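Against the Third Rack
A sceptic's view of the modern dishwasher
Wed 31 May

Every January the kitchen showrooms put out their new dishwashers, and every January I am told that loading one is about to get easier. I have been writing about kitchens for long enough to have heard this promise made of the folding tine, the sliding cup shelf, the cutlery drawer and the little coloured clips that tell you which bits move. I have yet to meet a household where the plates go in any faster.

My own view, which has lost me arguments at several dinner tables, is that the dishwasher was more or less finished as a piece of design a long time ago. Two racks, one above the other. Wires, tines, wheels, a door that comes down. Everything added since then has been added so that there is something to print on the card in the showroom.

Take the Okwood I was lent for a fortnight. It had a middle basket that could be set at three heights, and a leaflet explaining which height suited which sort of supper. I read the leaflet twice. I then did what I suspect most buyers do, and left the basket where it had been when the machine came out of its box. The best thing about it was that it was quiet, and my old one was quiet too. 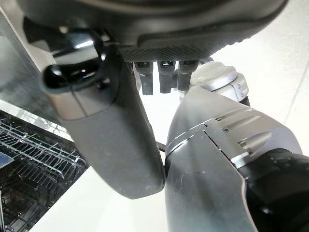

The people who sell these things will say that I am not the customer they have in mind. Fair enough. But who is? The salesman at Gravolow told me that families want "flexibility". I asked him what he had at home and he said he had the plain one. He got it cheap, he added, as if that needed clearing up.

What families want, as far as I can tell from standing in their kitchens, is to stop arguing. There is always one person who loads and another who comes along afterwards and moves everything. The second person is convinced that bowls must face the middle, that nothing tall may go near the front, that a wooden spoon is ruined by so much as a glance at hot water. The first person thinks a plate is a plate. No amount of adjustable wire is going to settle that. If anything it gives the second person more to adjust.

I will admit to being the second person. I have taken out a whole load, late at night, in order to put back the same things in a different order and gain room for one saucepan lid. Was the result cleaner? I have no idea. I had nothing to compare it with, and neither does anyone else who swears by their method.

And this is my real quarrel with the advice that comes with these machines. Utari's booklet, which is longer than the one I got with my car, tells you to scrape but not rinse, to leave gaps, to angle the cups, and to run the thing only when full. Leave gaps and run it full! I would like to see the kitchen where both of those are done on the same evening. Mine has gaps on a Monday and is full by the time I have lost patience and washed the frying pan in the sink.
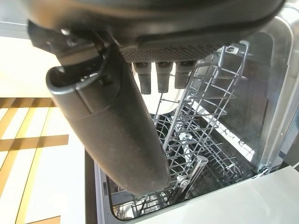 Issue 3020

Look past the features and think for a moment about the wire. It is the part you handle every day and it is the part that lets you down. The coating wears at the tips of the tines, usually the ones you catch with the heavy dish. A wheel comes off its track and has to be coaxed back on with wet hands. The gaps are too wide for a saucer and too narrow for a soup bowl, and have been in every machine I have owned. I would pay extra for a maker to measure some actual crockery.

Mikkelsen, to be fair to them, sell spare wheels and will post them to you. They also charge some 300 pounds more than the others for the machine the wheels go on, so I can't say I came away singing. Still, a rack that can be mended is worth more to me than one that can be rearranged, and I wish the showroom cards said which was which.

Am I being unkind? A reader wrote to say that the folding tines had changed her life, on account of some very large mixing bowls. I believe her. I fold mine down at Christmas for the roasting tin and then forget to put them up again until the plates start falling over, and there must be people more organised than me who do it every night — good luck to them.

But I would ask anyone about to spend money to try something first. Take an armful of your own plates to the shop. Put them in. Take them out again. Pull the top rack forward with the weight on it and see whether it runs straight. The staff will look at you oddly, and the one at Gravolow did ask if I was all right. It took me a few minutes, and I came home and kept the dishwasher I already had.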